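Rinley Table Surfaces: README

Last updated: December
Filed under: Datasets > Furniture and Interiors > Wood

Summary

Rinley is a small reference set on wooden tabletops and their upkeep. It covers grain pattern, finish colour, surface marks and cleaning history. Records are kept by Lakmal Gunawardena. The first release was issued under the name Kemach; file prefixes from that release have been kept.

Contents

- `tops/` one record per tabletop
- `care/` cleaning and oiling notes
- `terms.txt` agreed wording for grain and finish

Fields

- `finish`: light, medium or dark, judged by eye in daylight
- `grain`: straight, wavy or mixed
- `contrast`: 1 to 5, where 5 means the grain is much darker than the ground
- `marks`: free text; rings, scratches, dents
- `last_oiled`: month only

Notes on use

Finish is judged before grain. Where two readers disagree on contrast by 2 or more, the record goes back for a second reading. Curved bands running along the length of a top are entered as wavy, even where they close into loops. Shadows are not marks and should be left out of `marks`.

Tops from the Sarkar workshop were oiled before entry and read darker than the rest. Do not compare them with Rerno tops on finish alone.

Known gaps

Species is not recorded. Edge profiles are missing from the Kemach records.

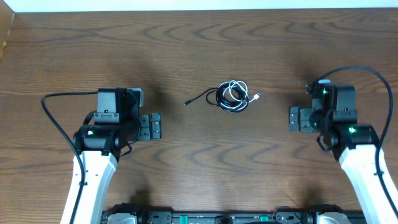

How should a wooden tabletop be wiped down before its finish is judged?

Use a barely damp cloth along the grain, then a dry one, and leave the top to dry fully before reading the colour.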